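# Kotano Suspends Two-Arm Garment Work After Gripper Fault

November 27, 2024

Kotano has suspended unattended operation of its two-arm garment handling stations following a fault in which a gripper failed to release when commanded. No one was injured. The company has notified the three organizations that use the same gripper controller and has asked them to apply interim limits until a corrected version is available.

The fault occurred at the Plosora test facility during a scheduled series of cloth handling trials. The series covers the sorting and folding of ordinary household items, including socks, shirts and garments with elastic waistbands.
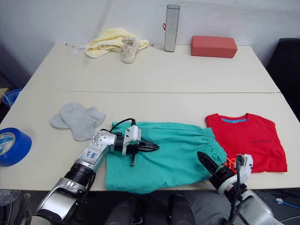
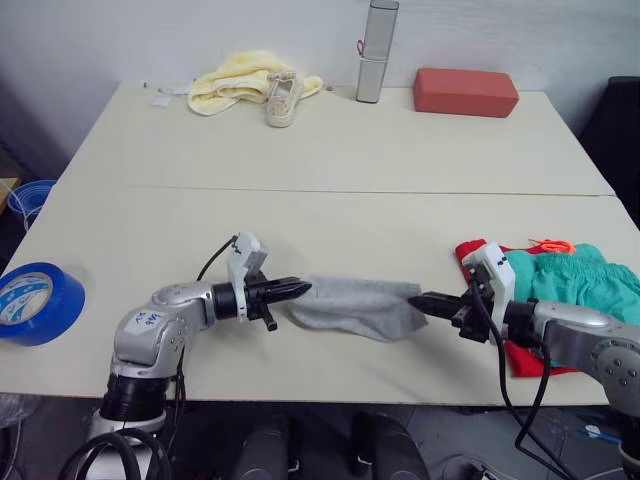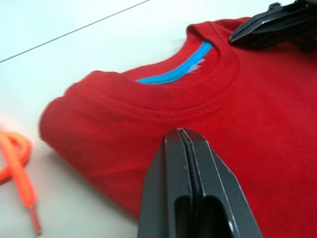
According to the incident report, the station was in the 243rd cycle of an extended run when the controller issued a command to open the left gripper. The gripper remained closed. The controller nevertheless recorded the release as complete and moved on to the next step, which called for the left arm to withdraw. The arm began to withdraw with the garment still held at both ends.

Under normal conditions, the force limit would have halted the movement within a fraction of a second. In this case the limit had been raised earlier in the run to allow for heavier fabrics and had not been restored. The arm continued to pull for 5 seconds before the operator on duty, stationed outside the marked work area, pressed the emergency stop. The garment was torn along one seam, and a cable at the left wrist was pulled partly out of its connector. There was no other damage.

"The emergency stop worked as designed and the operator responded correctly," said Teresa Śliwiński, head of equipment safety at Kotano. "Our concern is with the 5 seconds before that. The system should have recognized that it was still holding the item, and it should have stopped by itself."

An examination of the log files traced the missed release to the way the controller confirms finger position. The software accepts a position reading from the gripper as proof that the fingers have opened. If the reading arrives late, the controller may use an earlier value stored from a previous cycle. Engineers reviewed 3274 recorded release commands from the current series and found the same late reading in a small number of them. In all but the reported case, the fingers had opened normally and the delay had no effect.

The review also found that the higher force limit could be carried over from one task to the next without a prompt to the operator. Kotano has classified this as a separate finding and has assigned it the higher priority of the two.

The following measures are in effect at all Kotano stations:

- An operator must be present, with the emergency stop within reach, whenever both arms are powered.
- The force limit returns to its lowest setting at the start of every task. Any increase must be entered by hand and signed for.
- Runs are limited to 400 cycles, after which the controller must be restarted.
- Wrist cables and connectors are to be inspected before each run and after any emergency stop.

The Plosora station has been returned to service under these conditions. The damaged cable was replaced, and both arms passed a full calibration check before trials resumed.

Yilma, which supplies the gripper controller, has confirmed the late reading in its own tests and is preparing a software update. The update will require a fresh position reading before any release is recorded as complete. If no reading is received, both arms will hold their position and an alarm will sound. Yilma expects to deliver the update to existing users in February.

An outside review of the incident has been assigned to Kukine. Niamh Moynihan, who is leading the review, said that it would extend beyond the gripper itself to the procedures for changing safety settings during a run.

"A force limit is a safety setting, and a change to one should be visible to everyone working at the station," Moynihan said. "We will be looking at who was able to make that change, how it was recorded, and what the next operator on shift was told."

The review will include interviews with operating staff and an inspection of the training records for the station. Its findings will be provided to Kotano and to the other users of the controller.

Organizations operating affected equipment should apply the interim measures listed in this notice and report any unconfirmed or delayed release to the Kotano equipment safety office. Reports should include the controller log, the force limit in use and the number of cycles completed since the last restart. Equipment involved in a suspected missed release should remain powered down until the log has been copied.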